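Day 4 of comparing fingers for our two-arm setup. Stornon pair on both arms this morning, same bracket, same wrist camera mount.

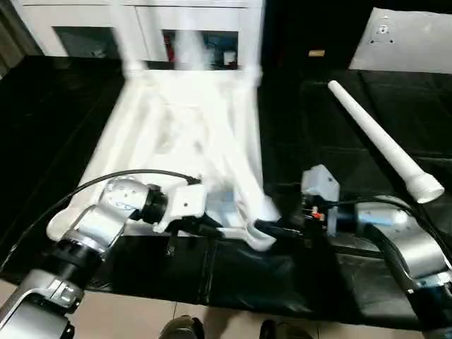
Switched the controller from Nukevico to Bollard at lunch. 20 runs on each. Bollard settles faster after a long reach, but the gripper force readout lags and I can't tune it out yet.

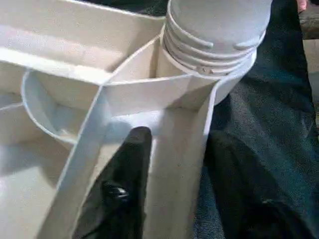
Narrow fingertips are easier to place between divider walls. The Omerović fingers are wider and I had to open up the approach angle to use them.
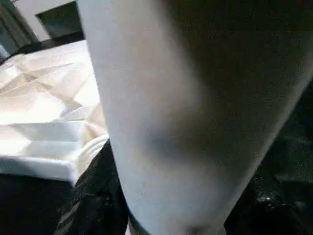 Wrist cam, finger up close with white fabric to the left.

40 more runs tomorrow, then I pick one.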